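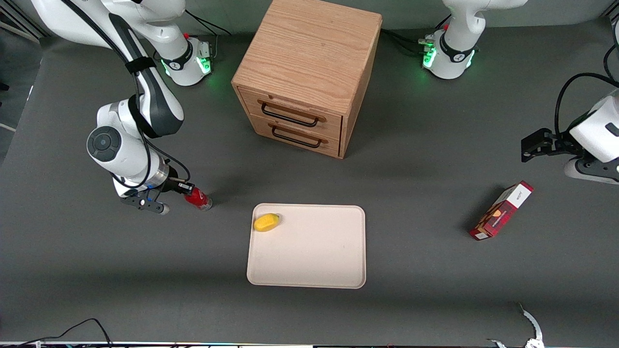

Posted by drawerhoarder, February 11, 2020

So I finally picked a snack cabinet for the desk! It's the little Stivstead cube, two drawers with black bar handles, light oak. I love the grain on top. My plan is soda in the bottom, cookies up top, and the cream tray out front for whatever's open. Anyone else have one? Do the drawers hold up?

Re: snack cabinet
tallmug wrote:
Had mine since April. Drawers are fine but cans roll around every time you pull one open. I gave up and went with the Vogler, it has dividers.

Re: snack cabinet
pennyjar8 wrote:
The Vogler is ugly, sorry. Just stand the cans up??

tallmug wrote:
They don't fit standing up in mine. I tried.
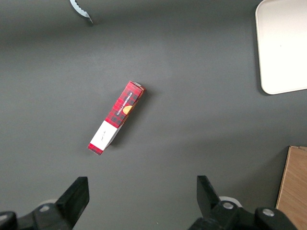 drawerhoarder
Original poster, 400 posts

OK but what about these. Vanilla shortbread, long skinny box in red plaid. I want it in the top drawer and I'm thinking it'll have to go in on the diagonal, and then there goes my space for anything else.

pennyjar8 wrote:
Leave it in the tray! Shortbread doesn't last long enough to need a drawer, at least at my house.

tallmug wrote:
Nope, drawer. Open cookies on a desk get stale, and then you get ants. Take the sleeve out of the box if it won't fit.

drawerhoarder wrote:
But the box is the cute part lol. Will measure tonight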